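Workshop notebook, paper and board bench
Friday, February 15, 2019

Moisture pickup in cup stock, continued from the December entry. Same two suppliers, Ivska and Brornis, same nominal weight. The Arnel humidity cabinet is back from calibration and reads low at the top shelf, so only the middle shelf was used.
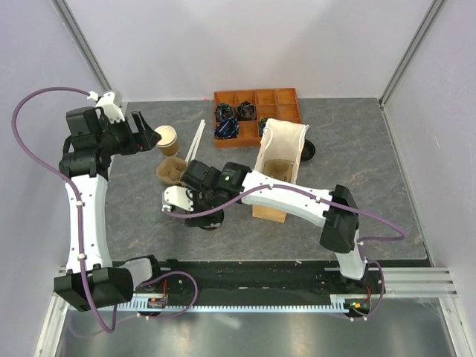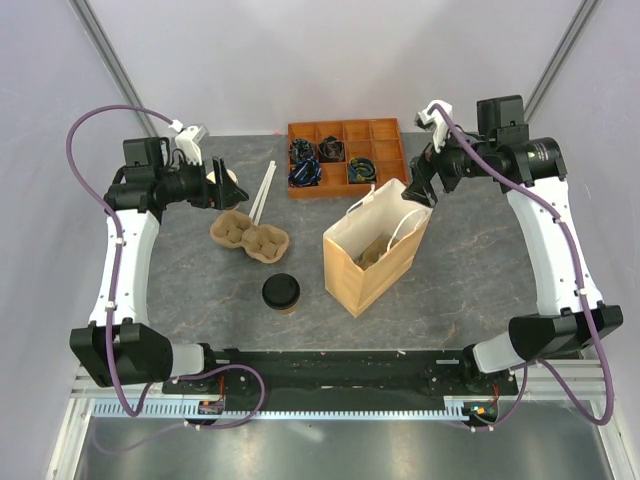

A cup near the middle of a gray marbled surface, in both.

Why weigh the strips before conditioning as well as after?
The starting weight shows how much water the board carried in from storage. Two strips can finish at the same weight and still have taken up different amounts, and the uptake is the figure we want.

Procedure as run today. Strips cut along the grain from flat blanks, none from formed cups, because the side seam adds a double layer and spoils the comparison. 10 strips per supplier. Cut edges left bare on half of each set and sealed with wax on the other half. Strips hung from clips, not laid on the rack. In December they were laid flat and the undersides lagged.

Conditioning time 60 minutes at the upper humidity setting, then straight to the balance. The balance door sticks on the left side. Use the right one. Any strip out of the cabinet too long before weighing was marked with a pencil cross and left out of the averages. There were 3 of these, all Brornis, all at the end of the run when the clips jammed.

Observations:
Bare edges took up more than waxed edges for both suppliers, as expected. The gap was wider for Ivska. Under the hand lens the Ivska edge looks more open, with loose fiber standing off the cut. This may be the board or it may be our blade, which was not changed between sets. To be separated next time by cutting alternate strips from each supplier.

Waxed Brornis strips were close together. Waxed Ivska strips were not. One had a visible skip in the wax at the corner and should probably be dropped – kept in for now, flagged in the sheet.

Curl was noted by eye only. All strips curled toward the coated face while drying on the bench. No difference between suppliers that I would defend.

The Ranasinghe method calls for a rest period in dry air before the first weighing. Skipped today for lack of time. The starting weights are therefore as found, and should not be set beside the December table without a note saying so.

To do:
New blade before the next set.
Check whether the clips can be spaced wider on the rod.
Ask Ivska for the coating side weight. The data sheet gives the total only.
Repeat the waxed Ivska set in full.
Move the desiccant tub off the cabinet lid. It blocks the vent.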